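Headrest on mesh office chair won't stay up, and do the lower back pads move?

Posted in Home Office > Chairs and Desks
Asked by Yu-ting Tsao
Viewed 279 times

Hi everyone! I finally replaced the dining chair I'd been working on since January, and I am so happy with it. It's an all-black mesh chair called the Garance, with a headrest and separate lower back pads, and I bought it secondhand from a woman two streets over who was moving. She had lost the manual, and I can't find one anywhere.

Two things I can't work out. First, the headrest slides down when I lean my head on it. Not fast, more like it gives up over the course of a phone call. By the end it's pushing on the back of my neck. I can lift it again with no effort at all, so it clearly isn't locking.

Second, the lower back pads. They press a little too high on me (I'm on the short side) and I'd love to bring them down a notch, but I don't want to yank on anything. Do pads like that normally move? I've pushed at them from the front and they flex a bit, but I can't tell if that's them moving or just the springiness they're meant to have.

Everything else about it is wonderful. I used to get up at lunch feeling like a folded lawn chair and now I forget to get up at all. Any help welcome!

Bram Timmermans
Top contributor in Chairs and Desks

Congratulations on the new chair, you're going to love it even more once it's set up for you! I've had mesh chairs for years and I fiddle with them constantly, so I'm happy to go on at length.

Headrest first. Look for a round knob near the side of the headrest. On a lot of chairs it takes care of the tilt or the height, and sometimes both, depending on who made it. Sit somebody else in the chair if you can, because it's so much easier to see what moves when you aren't the one leaning on it. Loosen the knob a turn, put the headrest where it should go, and tighten it again by hand. Please don't use pliers. I cracked the knob on my old Elter that way and ended up holding the headrest up with a folded sock.

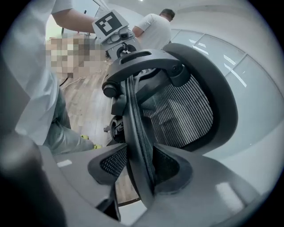

If the knob is tight and it still creeps down, the slipping is happening lower, where the headrest post goes into the backrest. There are usually a couple of screws there, often hex. Snug them up a little at a time, going back and forth between them so the post stays straight. Then lean back properly and give it a whole afternoon before you decide, because a slow slide like yours won't show up in a two-minute test.

On height: the middle of the headrest should meet the back of your skull, just above where your neck curves in. If it touches your neck first, it's too low. Lots of people set it while sitting bolt upright and then wonder why it feels off when they recline, so set it in the position you'll really use it in.

Now the pads! My favorite part of any chair. When there's a left one and a right one with the spine of the chair between them, they often pivot on their own, which is the flex you're feeling, and it's lovely when you twist to reach for something. Whether they go up and down as well depends on the model. Stand behind the chair, put a hand under each pad and lift both evenly. If they're made to slide you'll feel clicks. Some backs have to go all the way to the top before they'll release and drop to the lowest setting, so if yours will go up and refuses to come down, try that before you push harder.

While you're back there, check whether the whole backrest can be lowered too. That might fix the pads and the headrest in one go, and for a shorter person it makes a huge difference. Do your seat height before any of it, though. Feet flat, then back, then pads, headrest last.

Let us know how you get on, I love a chair update!

Luuk Timmermans

what Bram said, but check the screws under the seat too. mine were all loose when I got my Rebane used and it rocked like a boat. took me 9 minutes with the little hex key from a bookcase

Hilde Baert

Adding one thing about cleaning, as yours is secondhand. Mesh collects dust like you wouldn't believe, and it comes up beautifully! Vacuum both sides with the soft brush first, then a cloth wrung out in warm water with a drop of dish soap. Let it dry overnight before you sit in it. Don't forget the headrest, which gets hair product on it. I did mine last month and the black went from dusty gray back to properly black. I was thrilled, my husband less so, he'd wanted the vacuum for the car.

On the slipping, a thin strip of rubber shelf liner around the post has worked for me when the screws were already as tight as I dared go. It's a bit of a bodge but it has held for nearly 2 years.

Comments

Yu-ting Tsao: It clicks! Both hands under the pads, all the way up, and then they dropped right down. I've been sitting on this chair for weeks with the pads on the highest setting. The headrest knob was loose too, I'd thought it was decorative.

Bram Timmermans: Fantastic! How's the headrest after a long call?

Yu-ting Tsao: Still creeping a tiny bit. I'm going to try the post screws tonight and get some shelf liner if that doesn't do it. Cleaning it this weekend as well, thank you Hilde!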